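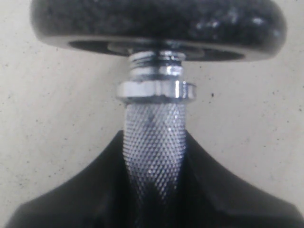
Hanarwood lab opens its teaching sessions to beginners

Anyone who has ever tried to put a plate on a dumbbell with two pairs of remote-controlled fingers will know it's harder than it sounds! That is the job people have been lining up to try at the Hanarwood workshop in Stirndale, where the Ciketska project is collecting demonstrations of everyday gym chores for its two-armed robots.

The idea is simple enough. A person sits at the controls and steers both arms through the whole task, and the robot's cameras and joints record every move along the way. Once there are plenty of good runs, a program called Lim learns from them and has a go by itself. The project has 2568 recorded runs on its shelf so far, and 2000 of those have been checked and passed for training.

Lenka Kollár, who leads the sessions, is thrilled with how fast newcomers pick it up. "Your first run is a mess, and then your hands just get it," she said. "The threads are my favorite part. You have to line up the collar, turn, let go, come back and turn again, and you can't feel any of it through the controls. You do it all by eye."

Dumbbells were picked for this round for good reason: they're heavy at the ends, the bars are shiny (cameras hate that), and a collar that goes on crooked has to come off again. Slow, tidy runs are welcome, and so are runs where the operator fumbles and then recovers, as Lim needs to see how a mistake gets fixed.

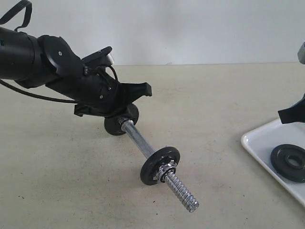
Do you need any experience with robots to take part?

None at all. New operators get a practice round with a Ciketska trainer first, and they can stop whenever they like.

The best operator so far finished a full collar change in 95 seconds, with the runner-up close behind at 101. Sessions carry on through June, with mornings set aside for first-timers, and sign-up is at the Hanarwood front desk.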